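Itia Watercolour Set – User Guide
Section 3: Preparing the paper and the first wash

Read this section before you open any of the tubes. It applies to the Woltside boxed set (order code 1316) and to the refill pack (2545).

3.1 Stretching the paper

1. Lay the board flat on a steady table.
2. Soak one sheet in clean cold water until it goes limp.
3. Lift it by two corners and let it drip.
4. Place it on the board and smooth it outwards with a damp sponge.
5. Tape all four sides with the gummed tape. Masking tape will not hold.
6. Leave the board flat overnight.

Note: Small ripples are normal at this stage. They pull out as the sheet dries.

Caution: Do not use a hairdryer. The tape may lift or the paper may split.
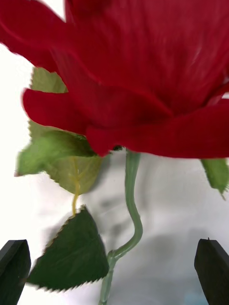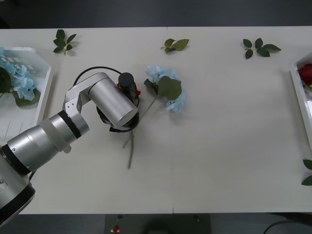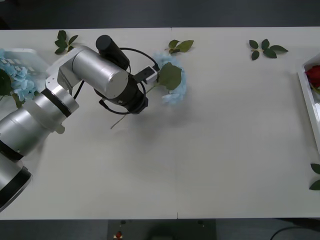 3.2 Laying a flat wash

1. Squeeze a small amount of paint into the deep well.
2. Add 30 ml of water and stir until no lumps remain.
3. Prop up the top of the board on a book.
4. Load the large brush and draw one stroke across the top of the sheet.
5. Reload and make the next stroke just below, picking up the bead of paint.
6. Carry on to the bottom, then lift the last bead with a dry brush.

Note: Mix more than you think you need – it is hard to match a colour halfway down.

Caution: The red in this set stains. Cover clothes and worktops first.

If the wash dries in streaks, let it dry fully and lay a second, weaker one on top. Don't go back into it while it is damp.

Text by Thandeka Modise. Revised November 2019. For cleaning and storing brushes, go to Section 4.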